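From: Maiara Rangel
To: helora-events list
Date: Wed 8 February
Subject: Re: [helora-events] paper cups for the Flasuncombe tasting – which color goes where

Hi all, quick one between meetings, sorry for typos.

Read the whole thread last night. I think we're closer than it looks. The two cup colors we have in hand, gray and yellow-green, on a white table:
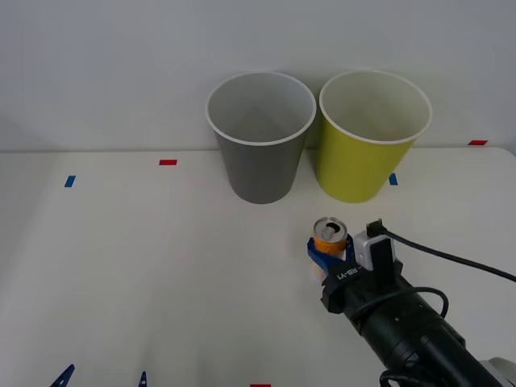
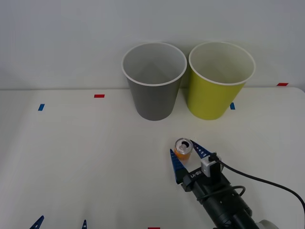
Gray on the left, yellow-green on the right, in both. Orange can in both.

So, to the message from last week:

> Has anyone settled the cups yet? As I understand it we have two
> kinds left over from November and people are asking for a third,
> in white, for water. I would rather not buy anything. My worry
> with using only two is that guests will mix up the still and the
> sparkling again and we will be pouring half of it away, like at
> the last one. Also, are the two kinds the same size? If one holds
> more, the pours will be off and the score sheets are no use.
>
> And does the tape on the tables stay down or come up before doors
> open? Last time somebody peeled half of it.

Taking these in order, more or less.

Third color – no. Agree with not buying. Gray for still, yellow-green for sparkling, and that's it. Water goes in the glass tumblers from the Ogola kitchen, which we get anyway with the room. Nobody is going to confuse a tumbler with a paper cup.

Size. Same size and shape as far as I'm concerned. In one of the pictures the yellow-green looks a bit bigger but I'd put that down to the angle. If anybody still doubts it, fill one, tip it in the other, done. Please don't start a new thread about it.

How many. I counted the box on Monday: 168 gray, 155 yellow-green. We had 13 fewer of the yellow-green and I don't know where they went, doesn't matter. Guest list is under that either way. One cup of each per person, no refills in a fresh cup, rinse station by the door. If we run low on yellow-green, we stop handing them out to the helpers first.

White rims on both, so from straight above with the lights low they're harder to tell apart than you'd think. Easy fix is put them down in the same order at every place. Gray left, yellow-green right, close together, toward the back of the table so elbows don't get them. That leaves the front clear for the score sheet and pencil. Please everybody do it this way round, even if you're left handed, even if it looks nicer the other way.

Tape. Stays down. Red and blue strips both. I know it looks untidy on a white top but without it the cups wander, and by the second round every table is set differently. I'd like short strips, not long ones, long ones get peeled. If one does come up just stick a new one in the same spot, there'll be a roll of each color at the Rudero desk. They come up at the end of the night, with everything else, by whoever is on teardown.

Tablecloths – somebody asked off list. No cloths. Tape doesn't hold on cloth and the bare white tops are fine, the cups show up well on them. Plain wall behind is good too, so no banners on that side please. Put them by the entrance.

Cans. We pour from the can at the table, in front of the guest. Open it right before. Don't leave opened cans standing about next to the cups, they go flat and people assume they're allowed to help themself. Empties into the crate under the table, not on top of it.

Who's on what. I have 10 names for setup, which is plenty. Teardown has hardly anyone, as usual. If you signed up for setup and could swap, write me directly and not the whole list. Doors at the normal time, setup two hours before, bring a marker and a cloth for wiping if you have one. The tables were sticky last time.

Still open, need answers by Friday:

– pencils, does Helora have any left or do I bring mine
– who is fetching the tumblers
– score sheet, is the new version teh one with the comments box? I printed the old one and would like to not do it twice

Think that's everything. I'm off email from three today.

Maiara

_______________________________________________
helora-events mailing list
To leave the list, write to the list owner.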